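Freitag, kurz vor Mitternacht
von Leena Savolainen

Der Zahn ist draußen. Ich schreibe das mit der linken Gesichtshälfte im Tiefschlaf und einem Kühlkissen, das mir alle paar Minuten ins Heft rutscht, also bitte ich mein späteres Ich um Nachsicht mit der Schrift.

Angefangen hat es am Morgen mit dem Heizkörper. Er klopft seit Anfang Dezember, immer gegen 5 Uhr, und zwar in einem Rhythmus, der an jemanden erinnert, der höflich hereinmöchte. Die Hausverwaltung Hirvonen hat mir auf meine dritte Nachricht geantwortet, man habe den Vorgang an die zuständige Stelle weitergeleitet. Die zuständige Stelle ist ein Herr, der im November einmal da war, die Hand auf den Heizkörper gelegt und gesagt hat: »Der ist warm.« Das stimmte. Ich konnte nichts erwidern.

Wach war ich also. Frühstück fiel aus, weil ich mir eingeredet hatte, man müsse vor einer Extraktion nüchtern sein. Muss man nicht, sagte die Zahnärztin später, im Gegenteil, und sah mich dabei an wie jemanden, der mit Skischuhen ins Schwimmbad kommt. Der Weisheitszahn hatte vier Jahre lang Ruhe gegeben und sich dann ausgerechnet in der Woche gemeldet, in der die Abrechnung fällig ist. Ich habe ihn nicht sehen wollen. Sie hat ihn mir trotzdem gezeigt. Er war kleiner, als er sich angefühlt hat.

Die Rechnung: 204 Euro, Eigenanteil, zahlbar gern sofort. Ich habe genickt, sprechen ging nicht. Mit einem tauben Mund unterschreibt man alles. Ich hätte auch einen Handyvertrag genommen.

Danach zu Fuß nach Hause, durch den Park, in einem Regen, der sich nicht entscheiden konnte, ob er Schnee sein möchte. Vor dem Lultoletti saßen sie trotzdem draußen, unter den Heizpilzen, und aßen diese Zimtdinger, die außen krachen. Die krachen! Ich bin stehen geblieben wie ein Hund vor dem Metzger. Zu Hause gab es dann Kartoffelbrei, lauwarm, ohne Salz, und davon die Hälfte auf dem Pullover, dem grauen natürlich.

Am Nachmittag wollte ich schlafen. Stattdessen rief Mutter an und erzählte zwanzig Minuten lang von ihrer eigenen Zahnentfernung, damals, ohne Betäubung, bei einem Mann, der eigentlich Tierarzt war. Beim letzten Mal war er noch Zahnarzt. Ich habe an den passenden Stellen gebrummt, und sie meinte am Ende, so gut hätten wir uns lange nicht unterhalten. Zu Weihnachten kommt sie am 23. und bleibt, »bis es euch zu viel wird«. Einen Termin, mit dem man planen könnte, wollte sie nicht nennen.

Niilo Kokkonen hat wegen der Karten für das Zirkano geschrieben. Es gibt noch welche, aber nur Reihe eins, und in Reihe eins wird man auf die Bühne geholt, das weiß jedes Kind. Ich habe geantwortet, dass ich mir das überlege, und überlege seitdem Ausreden. Der Zahn zählt bis höchstens Mittwoch.

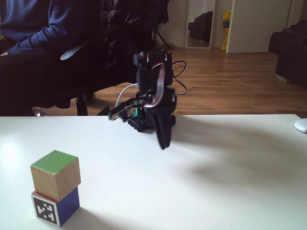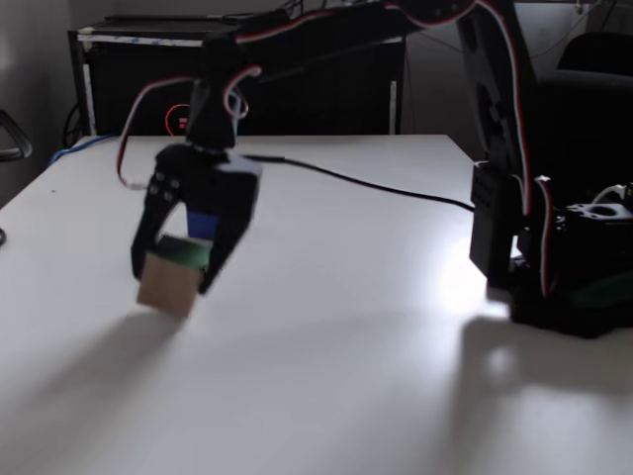 Gegen acht ließ die Betäubung nach, auf einen Schlag und genau bei den Nachrichten. Ich habe die erste Tablette genommen und mir den Beipackzettel ganz durchgelesen, ein Fehler, den ich bei jeder Krankheit wieder mache. Unter »gelegentlich« stehen dort Schwindel, Müdigkeit und Gereiztheit. Das ist bei mir ein normaler Donnerstag.

Dann noch das Sparbuch gesucht, wegen der 204 Euro, und stattdessen den Brief von der Narneo gefunden, bei der ich offenbar eine Rentenversicherung habe. Sie läuft bis 2047. Bis dahin soll ich mehr als 400 Schreiben dieser Art aufbewahren, jedenfalls kommt es mir beim Anblick des Ordners so vor. Ich habe ihn zurück in den Schrank gestellt, hinter die Fonduegabeln. Sollte ich 2047 noch Zähne haben, gehe ich von dem Geld ins Lultoletti und bestelle alles, was kracht.

Morgen: nicht spülen, nicht rauchen (tue ich sowieso nicht, zähle es aber als Leistung), kein Kaffee. Der letzte Punkt ist auf dem Merkblatt der Praxis zweimal unterstrichen, von Hand. Kühlkissen tauschen. Hirvonen noch einmal schreiben, diesmal ohne das Wort »bitte«. Und Niilo absagen, oder zusagen und einen Hut mit Krempe aufsetzen.

Kontakt | © Leena Savolainen | Nach oben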